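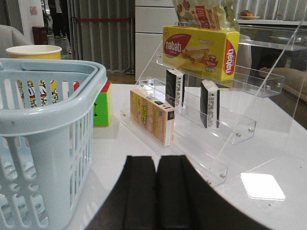
Florian Gilbert has spent most of the past year watching people pick up snacks. He runs data collection for Kemier, a small company that trains robot arms to stock and clear shelves, and his working day is measured in episodes. An episode is one attempt at one task, from the moment the arm starts moving to the moment the operator presses the pedal.

"People ask me what the robot can do," he says. "I mostly know what it has been shown."

The task this month is called Torklow, after the street where the first office was. An operator guides the arm to take an item from a display stand and put it in a basket. So far the team has 1,473 episodes of it. Gilbert wanted more by now, but he threw out a batch in September and is still sore about the time it cost.

"The basket never moved," he says. "We had it in the same place every time. So the model learned a place on the table. You shift the basket over a hand's width and it drops a box of wafers on the bare tabletop, very confidently."

Now the operators move things between episodes. A printed card tells them what to change: the basket, the stand, which item goes on which tier. Some cards call for objects that have nothing to do with the task, like a paper cup or a Rubik's cube, left where they might get in the way. Gilbert says these are the cards operators like least, and the ones he would keep if he had to drop the rest.

Clear plastic has been the hard part. An acrylic shelf picks up reflections from the room, and the wrist camera sees those along with the goods. He considered painting the shelves and decided against it.

"Stores have clear shelves. If I paint mine, I'm collecting data for a store that doesn't exist."

An operator can record up to 100 episodes in a shift, though Gilbert prefers 82, a number he settled on after looking at when the sloppy grasps started to show up. Failed grasps are kept if the operator recovers. If the item falls and stays down, the episode goes in a separate folder, and he reviews that folder himself.

The labeling is done in a tool called Xiao, written in-house. Each episode gets the item, the tier it came from and a grade for the grasp. Where 2 labelers disagree, the clip comes back to Gilbert.

"Boxes are easy to grade. Bags are arguments," he says. "Did it pinch the bag or did it crush the bag? I've changed my mind on the same clip."

The next task, Bostberg, runs the other way, from basket to shelf. He expects it to be slower. Putting a thin package down on its narrow end takes more care than lifting it off, and the operators will need practice before he starts keeping anything they record.

March 20, 2024

14 shares
3 comments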